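Tag der offenen Tür in der Robotikwerkstatt – lohnt sich das mit Kindern?

Olell
Hallo zusammen, bei uns in Drornudach gibt es im August 2018 wieder den offenen Tag in der Robotikwerkstatt, und meine beiden Großen (neun und zwölf) liegen mir seit Wochen damit in den Ohren. Ich selbst verstehe von Technik leider herzlich wenig. War schon mal jemand von euch bei so einer Vorführung? Darf man da auch etwas anfassen, oder steht man nur hinter einer Absperrung? Und wie lange sollte man einplanen, mit Anfahrt und einem hungrigen Neunjährigen?

Peltodgate
Liebe Olell, fahrt unbedingt hin! Wir waren im Juli bei der kleineren Vorführung und wollten eigentlich nach einer halben Stunde wieder gehen – am Ende sind wir 2 Stunden geblieben. Am schönsten fand ich den Tisch mit den Handgreifern. Man nimmt in jede Hand so ein Gerät mit einem weißen Würfel voller schwarz-weißer Muster und versucht, damit ganz alltägliche Dinge zu erledigen, einen Teller mit einem Brötchen zurechtrücken zum Beispiel.

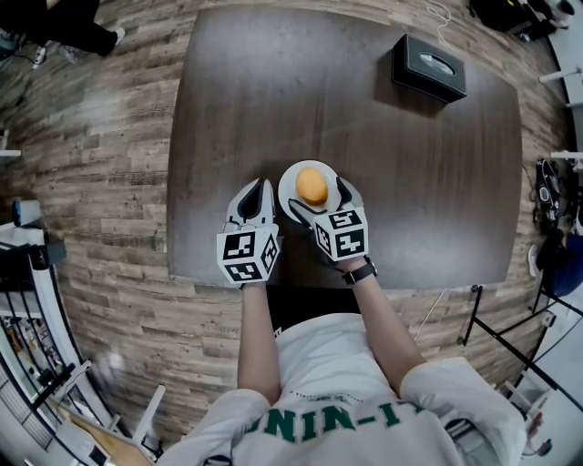
Meine Tochter hat sich anfangs furchtbar schwer getan, weil man ja plötzlich keine Finger mehr hat, und dann wollte sie gar nicht mehr weg. Die Leute dort haben viel Geduld und erklären gern, auch wenn man zum dritten Mal dasselbe fragt (das war ich). An den Tisch kommt man allerdings nur mit Anmeldung, die Gruppen sind auf 18 Personen begrenzt. Nehmt euch etwas zu essen mit, wir haben dort nichts bekommen.

Baláž
War voriges Jahr da. Ganz nett, aber laut und wenig Parkplätze. Lieber gleich morgens hin.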